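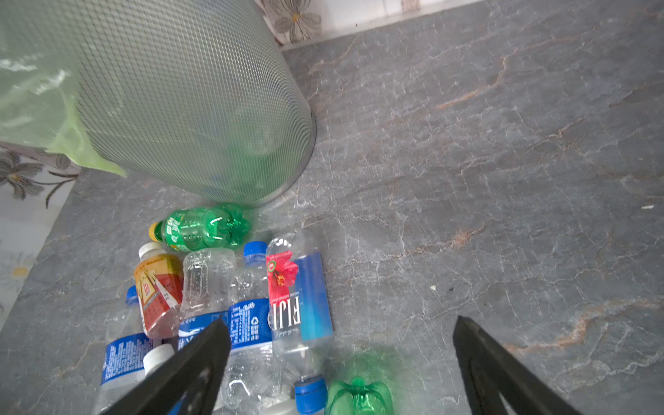

Plastic bottles in the mesh basket or separate?

Pikix
Posts: 9
I need advice about our waste. We have only one basket, silver-gray metal mesh, with a pale green bag in it. The plastic bottles are now in a pile on the marble floor next to it. Do you keep a second bin only for bottles, or do you put all in one bag and sort later?

Godberg
Posts: 3,108
Second bin, always. When I sorted later, I had to put my hand in the old tea leaves. Never again.

Na
Posts: 1,332
I do not agree with Godberg. In a small room two bins are too much. I press each bottle flat, close the cap again and hang a bag on the door handle. It is enough for 6 days.

Godberg
Posts: 3,108
A bag on the handle falls when somebody opens the door quickly. Also in my town they want the caps separate, so please check this first.

Pikix
Posts: 9
Thank you both. Our collection takes them with caps. I will try the bag of Na, but on a hook near the floral tiles. Does a mesh basket need a bigger bag, so it does not slip inside?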